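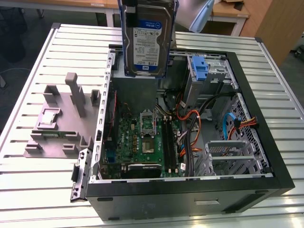

Does Anything Last Forever?
A closer look at a very big word

Grown-ups like the word "forever." They say a tattoo is forever. They say whatever you put on the internet is there forever. Ads say a certain box or disk or app will keep your memories safe forever. When somebody says a thing will last forever, it's a good idea to ask: how would they know? Did they wait and see?

Of course they didn't. So let's check some of the claims.

Claim 1: Stuff written in stone lasts

Go to an old graveyard and try reading the oldest stones. Rain, frost and wind wear the letters down, and a green or orange crust called lichen grows over what's left. Some kinds of stone hold up much better than others. Slate can keep its letters sharp for a long time. Marble looks fancier and often does worse, as rain slowly eats it.

Clay has a better record than you might guess. People in ancient Mesopotamia pressed marks into tablets of wet clay and let them dry. Lots of these are more than 3,000 years old and experts can still read them. Many are not exciting. They're lists of sheep, barley and who owed what to whom. Some of them survived by accident, when a building burned down and the fire baked the clay hard.

Be careful here, though. We only see the tablets that made it. The ones that crumbled aren't in any museum, so we can't say "clay tablets last thousands of years" as if all of them did.

Claim 2: Paper falls apart

Sometimes! Take a newspaper and leave it on a sunny windowsill for a few weeks. It goes yellow and stiff. Newspaper is usually made from ground-up wood, and wood has a stuff called lignin in it that turns yellow in light and air.

Older paper in Europe was often made from worn-out rags, and a lot of it is in better shape today than paperbacks your grandparents bought. People in China were making paper up to 2,000 years ago or even a little earlier, and scraps of very old paper have been dug up in dry desert places. Dry is good. Damp is bad. Mice are very bad.

Claim 3: Computers never forget
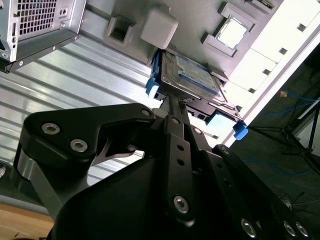

Photo: Catarina Figueiredo / Macedo

A computer keeps your pictures and homework on some kind of drive. One common kind, the hard disk, has smooth round plates inside that spin very fast. Your files are stored on them as tiny magnetic patches. It's clever, and it's also a machine with moving parts, so one day it wears out. It might be after three years or after fifteen. Anyone who tells you the exact day is guessing.

Newer drives with no moving parts can fail too. So can the little memory cards in cameras.

There's another problem that people forget. Suppose the file is fine but nothing can open it. Mhairi Pringle, a reader from our November mailbag, found a box of her mother's old floppy disks. Each one may still have stories on it. She hasn't got anything to put them into. A clay tablet needs only an eye and somebody who knows the language. A floppy disk needs a machine, a plug and the right program.

"But it's all in the cloud," you might say. The cloud is a nice soft name for other people's computers in big buildings. Those have drives in them as well. Companies usually keep several copies, which helps a lot, but companies also close, change their rules or lose interest.

So is the internet forever or not?

Both answers are a bit wrong. Something embarrassing can be copied by strangers and hang around for years after you delete it. Something you love, like a favorite game site, can vanish overnight. You don't get to pick which. That's a good reason to think before you post, and it's also a good reason not to trust a website with your only copy of anything.

What does help?

Copies, kept in different places. I-seul Yeon, age ten, wrote to tell us her family had 3,936 photos on one laptop and no copy anywhere. They have now put them on a second drive at her aunt's apartment and printed 420 of the best. We think that's sensible. We'd still ask her to check the drive once a year, as a copy you never look at might not be working.

Try it yourself

Write the same sentence on four scraps: newspaper, printer paper, cardboard and a paper towel. Use pencil on one half of each and felt-tip on the other. Tape them inside a sunny window and write down your guess about which will fade first. Look again in a month. If your guess was wrong, write that down too.

Words by Torquil Farquharson. Last checked 02/04/2025.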